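Home and Living Forum » Kitchen and Dining » Tablecloths: wipe-clean or real fabric?
Page 1 of 1

wirko_west
Posted November 17, 2018

Hello everybody. I moved in October to a flat in Erko and for the first time I have a dining table which is bigger than a school desk. My question is about tablecloths. I would like to use one every day, also for breakfast, and I do not know if I should take cotton or the wipe-clean kind. English is my third language so please forgive me if I use the wrong word for the materials.

At the Ginting market there is a stall where the cotton ones cost 28 dollars and the coated ones cost a little less. The seller told me that the coated ones last longer, but of course he would like to sell me both.

My table is the rectangular kind and I eat there, work there and iron there also. At present it has a patterned one with writing on it.

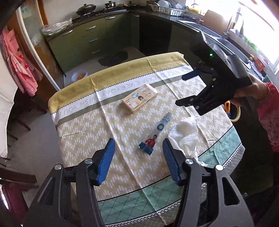

I am mostly worried about tea stains and about hot dishes. My mother had always cotton and she boiled it, but I share a washing machine with the whole building and I can not boil anything.

saltbush
Cotton, every time. The coated ones feel cold under your arms in the morning and they crack along the fold after a year or two. If you get a stain, soak it in cold water straight away and wash it at 40. You don't need to boil anything these days.

Masteo_fan
Disagree with saltbush. I have two kids and we went through a stack of cotton cloths before I gave up. Wipe-clean, one cloth, done. The trick with the cracking is to roll it on a cardboard tube and never fold it.

saltbush
Where do you keep a tube that long in a flat?

Masteo_fan
Behind the wardrobe.

wirko_west
Thank you both. I have no space behind the wardrobe, it is built in, but perhaps under the bed. Can somebody tell me what happens with a hot pot on the coated kind? I cook a lot of soup and I like to bring the pot to the table.

plumjam4
It marks. Mine has a shiny ring from a casserole and it will be there forever. Use a cork mat, or fold a towel in four. Cotton isn't safe either, by the way, the heat goes straight through to the varnish. Put a felt underlay under whatever cloth you choose. I bought mine from the Masteo shop and cut it to size with ordinary scissors, a bit smaller than the table so it doesn't peek out.

saltbush
Agree about the felt. It also stops the cloth sliding.

wirko_west
The felt is a very good idea, I did not know that this exists. I measured the long side of my table and the cloth should be 239 cm if I want it to hang down nicely at both ends. The seller has only ready sizes, so I would have to buy the coated kind from the roll – or sew the cotton myself.

About colours I am also not decided. I like pale yellow together with dark blue, and I have already something in those colours at home. 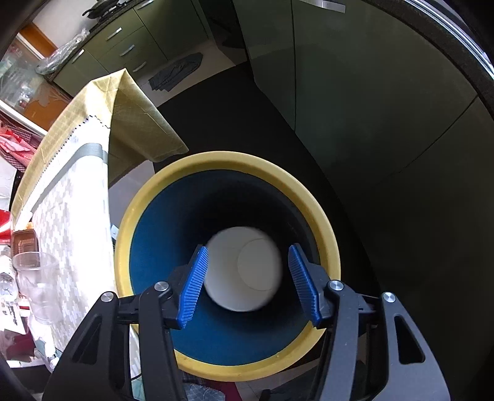 But a pale cloth shows every drop of tea, and a dark one shows every crumb. My neighbour says to take a busy pattern and stop thinking about it.

hemline
Your neighbour is right. A busy pattern hides everything short of beetroot.

If you sew, please wash the cotton BEFORE you cut. Mine shrank by a good hand's width and now it looks like a child's skirt. Allow extra for the hem too, and fold the corners properly or they will stick out after ironing.

Masteo_fan
Or buy it from the roll, where there is no hem and no ironing. I'm only saying.

hemline
And it smells like a new shower curtain until Christmas.

Masteo_fan
Hang it on the balcony for a couple of days. The smell goes.

plumjam4
Mine took longer than that, but it did go.

wirko_west
I have read everything twice. I think I will make one from cotton with a pattern for the weekends, when there is time to wash, and take the coated one for the working days, with felt under both. Hemline, did you wash the fabric one time or two times before cutting?

hemline
Twice, and dry it flat if you can. Tell us in December how it went.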